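Cludusitz、木製家具向け水性上塗り塗料「Bamberg」シリーズに低光沢グレードを追加

1月より受注開始、淡色材の黄変抑制と塗り重ね時間の短縮に対応

木工用塗料の製造販売を行う株式会社Cludusitzは、水性ウレタン系上塗り塗料「Bamberg」シリーズの新グレード「Bamberg LG」を1月に発売します。対象は家具、建具、店舗什器の製造事業者で、一般消費者向けの小容量品の設定はありません。

開発の背景

メープル、バーチなど淡色材を使用した天板および扉材では、塗膜の黄変と、照明の映り込みによる木目の視認性低下が課題とされてきました。従来の艶消し品は、つや消し剤の添加量を増やすことで光沢を下げていましたが、濃色材では白ぼけ、淡色材では木目の輪郭の鈍化が生じる場合がありました。また、添加量の増加に伴い塗膜の耐擦傷性が低下する傾向も確認されています。

当社では樹脂粒子の粒径分布を見直し、塗膜表面に微細な凹凸を形成する方式を採用しました。これにより、つや消し剤の添加量を従来品より抑えた状態で所定の光沢値を得ています。

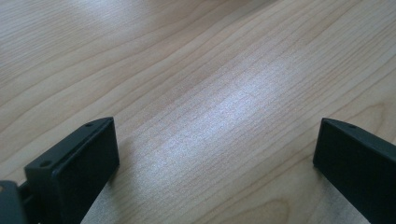

新グレードの開発にあたっては、当社Drummond工場の塗装試験室において、突板および無垢材の試験片1,172枚を作製し、塗布量、乾燥条件、研磨番手を変えて評価を行いました。評価項目は鏡面光沢度、色差、鉛筆硬度、付着性、耐水性、耐アルコール性です。色差については、促進耐光試験600時間経過後の値を社内基準と照合し、すべての標準塗装仕様で基準内であることを確認しています。

製品の概要

製品名:Bamberg LG
種別:二液型水性ウレタン樹脂塗料(上塗り用)
光沢:三分艶、五分艶の2種
適用素材:メープル、バーチ、ビーチ、アッシュ、オークの突板および無垢材
塗装方法:エアスプレー、エアレススプレー、ロールコーター
希釈:水道水(希釈率は塗装方法により異なります)
荷姿:主剤、硬化剤のセット

標準塗装仕様

素地調整は240番の研磨紙で木目方向に行い、研磨粉を除去した後に下塗りを塗布します。下塗りには同シリーズの「Bamberg シーラー」を使用してください。溶剤系下塗りとの組み合わせは、付着性の確認が完了していないため標準仕様に含めていません。中間研磨は320番以上とし、上塗りは1回または2回塗りとします。塗り重ね間隔は23℃、相対湿度50%の条件でおよそ2時間です。低温時および高湿度時には乾燥が遅れるため、強制乾燥の併用を推奨します。

主剤と硬化剤の混合後は可使時間内に使用し、残った混合液は主剤の容器に戻さないでください。可使時間は温度別に製品データシートに記載しています。杢のある突板では、部位により吸い込みに差が出ることがあります。量産に先立ち、実際に使用する材で試し塗りを実施してください。

供給体制

製造はDrummond工場で行い、出荷はFlundville物流センターから行います。既存の「Bamberg」標準艶グレードは継続して販売し、仕様および品番に変更はありません。既存グレードとの混合による光沢調整は可能ですが、混合比ごとの光沢値は保証の対象外となります。

調色品については淡色系を中心に9色を用意します。色見本板は取引のある販売代理店を通じて請求できます。見本板の基材はバーチ突板を標準とし、その他の基材をご希望の場合は請求時に樹種をご指定ください。

関連資料

製品データシート、安全データシートおよび標準塗装仕様書は、発売に合わせて当社ウェブサイトの技術資料ページに掲載します。既存グレードからの切り替えを検討される事業者向けに、塗装ライン条件の確認票も同ページで配布します。

本件に関するお問い合わせ

株式会社Cludusitz 木工塗料事業部 技術営業課
受付時間:9時から17時まで(土日祝日を除く)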